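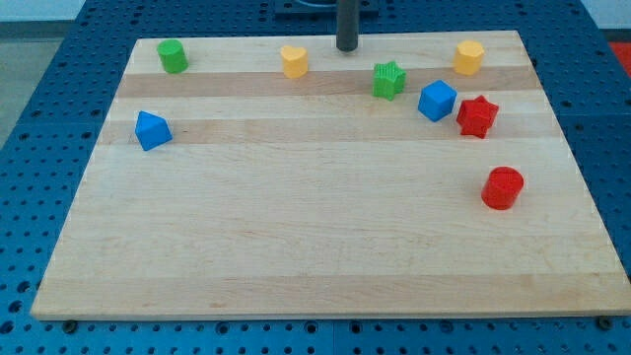
A line lead at the Tandham plant, asked what she thought of the sorting trials, wrote back that her people had been promised "less bending and more deciding" and so far had been given more bending, plus a form to fill in. Her comment stays at the top of this card until somebody can show she is wrong.

# Clotik block-pushing set

Card last edited 29 March 2023. Kept by the floor automation group at Uneo.

## Contents

- 2000 recorded attempts at pushing small colored blocks on a board
- 1027 marked `done`; the rest marked `partial` or `dropped`
- one text instruction per attempt, typed by packing staff on paid time

## What it was meant for

Feyisa, the kitting cell at Tandham, is supposed to nudge mixed parts into groups before a person packs them. The block task stands in for that. Stars, hearts and cubes don't tangle, leak or arrive in torn bags, so please don't quote results from this set as a forecast for the cell.

## What changed on the floor

Packers on the trial shift now spend about 40 minutes of it resetting and labeling. The planning sheet had that time as zero. Two of them like the labeling and want more of it. Others asked whether the job grade changes, and as of this edit they have no answer.

## Known problems

- 152 instructions say "the other one" and can't be resolved
- `done` was judged by whoever was nearest
- the August batch used a different label form; see `forms/old`

## Use

Internal only. Ask the packing staff before publishing their instructions.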